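Ramisberg Simulator, home licence: three stars

Bought this in June after Afiq Leew's cousin wouldn't stop going on about it, and I do mostly like it. Setup was painless, the arm moves nicely and the mug-standing task is a cracking way to learn. My trouble is with the gripper fault. Every so often it opens, backs off and logs "task complete" with the mug still lying on its side! 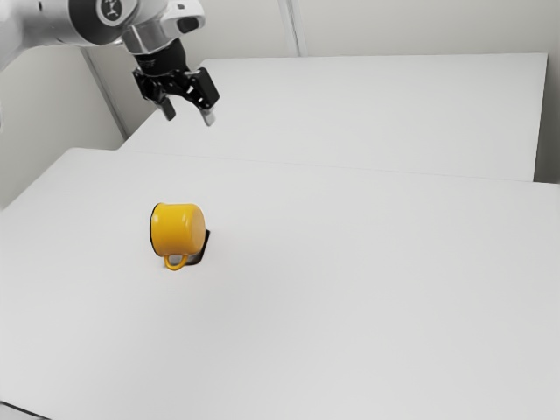 I ran the same task 100 times to be sure and got 20 false passes, all with the stock settings. Turning off the quick-finish option helped a bit (and slowed everything to a crawl). Support, a patient chap called Sutrisno Manurung, says a fix is coming. Until then I wouldn't trust its log before trying anything on a real arm.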